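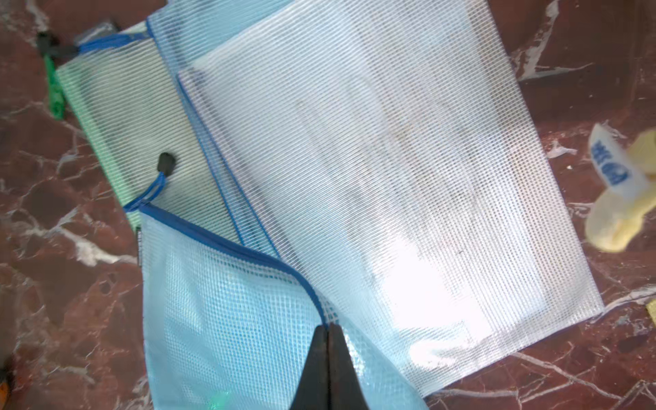 지퍼 파우치를 사는 것은 정리가 아니라 정리를 미루는 일이라고, 지난번 글에 어떤 분이 댓글을 남겨 주셨습니다. 봉투가 많아지면 결국 봉투를 정리할 봉투가 필요하게 된다고 하셨습니다. 저는 그 댓글을 세 번 읽었습니다. 처음에는 조금 부끄러웠고, 두 번째는 웃었고, 세 번째에는 사전을 찾았습니다. '미루다'라는 단어를 저는 '밀다'와 자주 헷갈립니다. 그래서 처음에는 제가 정리를 손으로 밀고 있다는 뜻인 줄 알았습니다.

그분의 말씀이 절반은 맞습니다. 그래도 나머지 절반에 대해서는 제 생각을 쓰고 싶어서 오늘 글을 씁니다. 한국어로 긴 글을 쓰는 것은 아직 시간이 많이 걸립니다. 이상한 문장이 있으면 댓글로 알려 주세요. 고치겠습니다.

## 서류가 많은 생활

외국에서 사는 사람은 종이가 많습니다. 이것은 살아 보지 않으면 잘 모를 수 있습니다. 집 계약서, 보험 서류, 학교에서 받은 증명서, 그 증명서의 번역본, 번역본이 맞다는 또 다른 종이가 있습니다. 고향에서 가져온 종이도 있고 여기에서 새로 생긴 종이도 있습니다. 버려도 되는지 안 되는지 판단하려면 끝까지 읽어야 하는데, 끝까지 읽는 것이 저에게는 쉬운 일이 아닙니다. 그래서 안 버립니다. 안 버리니까 쌓입니다.

1월에 이사를 하면서 모든 종이를 한 상자에 넣었습니다. Cartwright라는 이름이 옆에 인쇄된 튼튼한 상자였고, 원래는 전기 주전자가 들어 있었습니다. 이사한 날에는 이 방법이 아주 좋았습니다. 상자 하나만 지키면 되었습니다. 문제는 그 다음입니다. 보험 서류 한 장이 필요해서 상자를 열었는데, 그것을 찾는 데 저녁 시간을 다 썼습니다. 찾은 종이는 작년 것이었습니다. 올해 것은 부엌 서랍에 있었습니다.

그때부터 저는 상자를 볼 때마다 마음이 무거웠습니다. 그래서 문방구에 갔습니다.

## 왜 그물 무늬 파우치인가

처음에는 두꺼운 바인더를 사려고 했습니다. 그런데 바인더는 종이에 구멍을 뚫어야 합니다. 원본 증명서에 구멍을 뚫는 것은 저에게 무서운 일입니다. 투명 속지를 쓰면 된다고 하지만, 속지에 한 장씩 넣는 일을 제가 계속할 것 같지 않았습니다. 저는 제 성격을 조금 압니다.

다음에 본 것은 Malier의 종이 서류 봉투였습니다. 색이 예쁘고 손에 느낌이 좋습니다. 하지만 안이 안 보입니다. 안이 안 보이면 이름표를 써야 하고, 이름표를 한국어로 쓸지 제 모국어로 쓸지 또 고민하게 됩니다. 실제로 예전에 두 언어를 섞어서 썼다가, 같은 종류의 봉투가 두 개 생긴 일이 있습니다.

그물 무늬가 있는 비닐 파우치는 속이 반쯤 보입니다. 글자를 읽을 정도는 아닙니다. 그래도 안에 무언가 들어 있는지, 비어 있는지는 대충 알 수 있습니다. 이 '반쯤'이 저에게는 딱 좋았습니다. 완전히 투명하면 책상 위가 시끄럽게 느껴집니다. (눈으로 보는데 '시끄럽다'고 해도 됩니까? 제 모국어에서는 됩니다.) 가격은 한 장에 3000원이었습니다. Zestel에서 나온 비슷한 것은 더 비쌌는데, 저는 차이를 발견하지 못했습니다.

## 색을 정하는 규칙

색은 연한 초록, 하늘색, 그리고 흰색으로 골랐습니다. 전부 연한 색입니다. 진한 빨강이나 검정도 가게에 있었지만, 서류는 이미 내용이 무거우니까 겉은 가벼운 색이 좋다고 생각했습니다.

- 초록: 집과 관계있는 것. 계약서, 관리비 영수증, 수리한 기록.
- 하늘색: 몸과 관계있는 것. 보험, 병원, 약국.
- 흰색: 아직 결정하지 못한 것.

하늘색 안에서도 색이 조금씩 달라서, 더 연한 쪽에는 병원 영수증만 넣기로 했습니다. 밤에 전등 아래에서는 구별이 어렵습니다. 이 부분은 실패라고 써야 정직할 것 같습니다.

흰색에 대해서는 설명이 필요합니다. 정리 책을 보면 '기타'라는 상자를 만들지 말라고 합니다. 거기에 모든 것이 들어간다고 합니다. 저도 동의합니다. 그런데 저에게는 읽는 데 시간이 필요한 종이가 항상 있습니다. 우편함에서 꺼냈는데 중요한 안내인지 광고인지 한 번에 판단이 안 되는 종이입니다. 그런 종이가 책상 위에 그냥 있으면 저는 하루 종일 불안합니다. 흰 파우치에 넣고 지퍼를 닫으면 불안도 같이 조금 닫힙니다. 그리고 한 달에 2번, 차를 끓여 놓고 사전과 함께 흰 파우치를 엽니다. 이 시간이 이제는 싫지 않습니다. 단어를 많이 배웠습니다. '납부', '해지', '갱신', '귀하'. 특히 '귀하'는 마음에 듭니다. 저를 이렇게 불러 주는 사람은 우편물밖에 없습니다.

그러니까 댓글을 쓰신 분의 말씀처럼, 흰 파우치는 정말로 미루는 봉투입니다. 인정합니다. 다만 저는 미루는 일에도 자리가 있으면 좋겠다고 생각합니다. 자리가 없을 때는 온 집이 미루는 자리가 되었습니다.

## 쓰면서 알게 된 것

좋은 점만 쓰면 광고 같으니까 불편한 점도 씁니다.

첫째, 미끄럽습니다. 여러 장을 겹쳐 놓으면 위의 것이 옆으로 갑니다. 매끈한 돌 위에서는 더 그렇습니다. 지금은 책꽂이에 세워서 넣는데, 이렇게 하면 얇은 것이 아래로 휘어집니다. 뒤에 두꺼운 종이를 한 장 넣으면 조금 낫습니다. 저는 달력의 뒷장을 잘라서 넣었습니다.

둘째, 빛이 반사됩니다. 창가에서 보면 하얗게 빛나서 속이 하나도 안 보이는 곳이 생깁니다. 그럴 때는 손으로 들고 기울여야 합니다.

셋째, 지퍼를 너무 빨리 닫으면 종이 모서리를 뭅니다. (지퍼가 종이를 '문다'는 표현은 가게 직원에게서 들었습니다. 아주 좋은 표현입니다.) 저는 보험 증서의 모서리를 이렇게 해서 조금 찢었습니다. 종이를 먼저 아래로 톡톡 쳐서 내리고, 그 다음에 닫아야 합니다.

넷째, 너무 많이 넣으면 안 됩니다. 한번은 초록 파우치에 관리비 영수증을 모두 넣었더니 베개처럼 되었습니다. 그래서 오래된 것은 꺼내서 스캔하고 버렸습니다. 스캔에는 Litudex라는 앱을 썼습니다. 글자가 깨끗하게 나오지만 파일 이름을 자동으로 만들어서, 제 컴퓨터에는 지금 '문서 2842'라는 파일이 있습니다. 무슨 문서인지 모릅니다. 종이는 정리되었는데 컴퓨터가 새로운 상자가 된 것입니다. 이것은 다음에 생각하겠습니다.

## 지금 상태

주전자 상자는 아직 있습니다. 바닥에 종이가 조금 남아 있습니다. 대부분은 편지와 사진이고, 서류가 아니어서 어떤 색에도 넣지 못했습니다. 파우치를 하나 더 사면 되겠지만, 댓글이 생각나서 아직 안 샀습니다. 문방구 앞을 지나갈 때마다 들어가고 싶은 마음이 있습니다. 노란색이 새로 나왔습니다.

혹시 편지를 보관하는 좋은 방법을 아시는 분은 가르쳐 주세요. 크기가 모두 다르고, 봉투를 버리기 싫은 편지들입니다. 그리고 '미루다'를 쓴 제 문장들이 자연스러운지도 봐 주시면 감사하겠습니다.

2020년 6월 27일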